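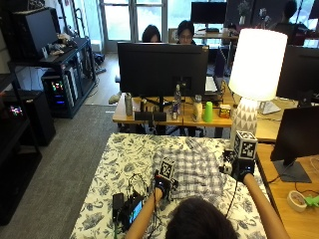 Checked cloth on the bed, desk and lamp behind

How do I fold laundry on a bed without it ending up more wrinkled?

Posted by Noelia Nieto, July 2022

I rent one room in Drelbridge and most of it is desk. The desks are full of monitors, bottles, tape and so on, so the bed is the only flat surface I can fold on. My problem is checked shirts and towels. I lay them on the bedspread, try to square them up, and the bedspread slides along with them. By the time I get to the last fold the first one has come undone. An ironing board won't fit. Is there a method that works on a soft surface, or should I clear a desk every time?

Ona Vanags

I folded on a bed for 8 years and it works fine if the cover is tight. Pull the bedspread toward you and tuck it under the mattress on the side where you stand. Then it can't move.

For a shirt, button the top button and one in the middle and lay it face down. Smooth it from the collar to the hem with your flat hand. Fold one side in to the middle, lay the sleeve straight down, do the same on the other side, then bring the hem up in two folds. With checks you can use the lines as a guide. If a line runs crooked across the fold, open it and do that fold again.

Don't pull on the near edge to straighten it. That drags the whole thing toward you and bunches the middle. Lift it by two corners, shake it once and lay it down again.

If it still slides, put a piece of stiff cardboard under it. Mine is 45 cm wide and lives behind the wardrobe.

Emiliano Zabala

just hang the shirts. towels can be rolled, no folding needed

Ghazala Mirani

The cardboard tip is good. I use a large cutting mat, same idea. I would also fold things soon after they come off the line, as they get harder to smooth the longer they sit in a heap. Take anything hard off the bed first, phones and chargers included, or you will be folding over lumps and cables.

For towels, fold in thirds lengthwise and then in half. They stack better on a narrow shelf that way.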